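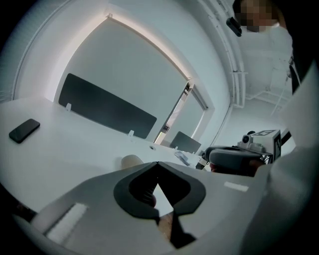 ## Teaching by the handful

You hold one gripper in each hand, squeeze, and try not to feel like a lobster. That was my first thought at Traltov, up on the Gultley road, where I'd been invited to spend an afternoon showing a robot how to tidy a desk (my own family would find this very funny).

I'd pictured a joystick and a lot of code. What I got was a long white desk, a phone lying on it, and Róisín Corrigan at my elbow telling me to slow down. You do the job yourself with the grippers, over and over, and the recordings go off to train the arm. Each go is called a demo. They had 1494 of them when I arrived, and I'm proud to say I added 20 – well, 18 if you leave out the two I fluffed!

The phone was my downfall. It's flat, it's slippery, and my fingers kept wanting to get their nails under it, but the grippers haven't got nails. Róisín slides it towards her first and pinches the edge as it comes over the side, all in one easy sweep, and I must have watched her do it half a dozen times before my wrists got the idea.

"Don't correct yourself too quickly," she told me. "If you wobble, let it see you put the wobble right."

By four o'clock my forearms ached and I'd stopped thinking about my hands at all. I drove home, reached for the kettle, and very nearly tried to pinch it.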